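# Okeo Carton Packing Set

Version date: 03/01/2022
Maintained by: Omolara Babalola and Damián Medina, Millum Packaging Office

## Summary

The Okeo set documents the handling of large cartons before shipment. It contains 750 recorded sessions covering box placement, filling, and closing. The material is intended for study of packing practice and for the training of new staff at the Urkthorpe and Edet sites.

## Cartons

All sessions use corrugated cardboard boxes. Cartons are stored flat and assembled on the day of use. A carton with a crushed corner or a torn flap is withdrawn and recorded in the stock sheet under its own number. Of the cartons issued for this version, 277 were used in more than one session.
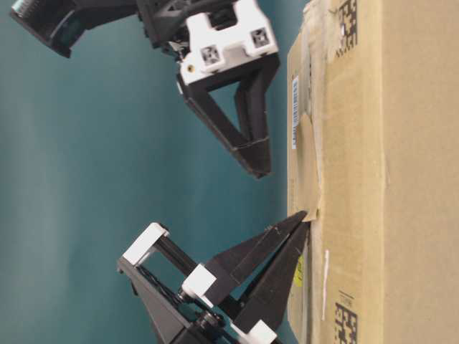 ## Contents of each record

- Carton number and size class
- Packing list, with the weight of each item
- Closing method (tape, folded flaps, or left open)
- Notes by the session lead

Weights are given in ounces. Records with an incomplete packing list are kept in the folder `partial` and should be excluded from any comparison of packing times.

## Known limits

Small cartons are underrepresented, with 95 sessions in total. Fragile goods appear in 25 sessions only. Labels were revised in July by Lotte Maes, and earlier copies of the stock sheet use the old size classes.

## Contact

Requests for access should be addressed to Garba Yusuf at the Millum office.

Related items

Okeo Shelf Stocking Set
Edet Carton Size Classes
Urkthorpe Packing Room Handbook
Stock Sheet Template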